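Before you bring visitors anywhere near the arm, do one dry run alone. I learned this at the Pavo open day in January, and I've stuck with it for every demo since. What follows is how I set up the cereal box table, which is the one kids always run to first!

**1. Pick your boxes.** Grocery store stuff is best. People know the size of it already, so they get what the gripper is up against. I like bright colors and big lettering, and I keep the spend under 200 for the whole day (tape, snacks and name tags included).

**2. Close the fingers and go in low.** Aim for the bottom front of the box. Up high it just wants to tip over, and then you're chasing cereal in front of a crowd - ask Hazem.

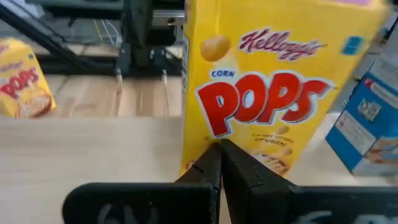 *Fingers together, down at the base of the big Corn Pops box.*

**3. Check the wrist view.** I put it on a big screen so the folks at the back can follow along. Wilma Dewulf does the talking while I drive, and we swap after 3 runs or whenever her voice gives out. If a box fills up most of the view, back off a little before you start explaining anything, or people won't know what they're looking at.

**4. Try one box on its own.** For the first visitors I go with a single box and lots of bare tabletop. Turn it a bit so they get a side as well as the front - then ask them where they'd grab it. You'll hear some great answers. 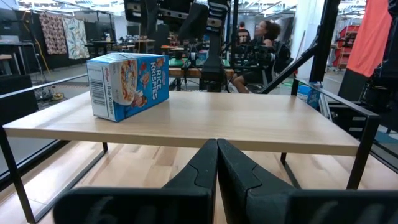 *Rice Krispies on the light wood table, turned to show the barcode side.*

**5. Let them choose the next one.** Gintarė keeps a sign-up sheet going for this. We had 109 names on it last time, so bring a spare pen.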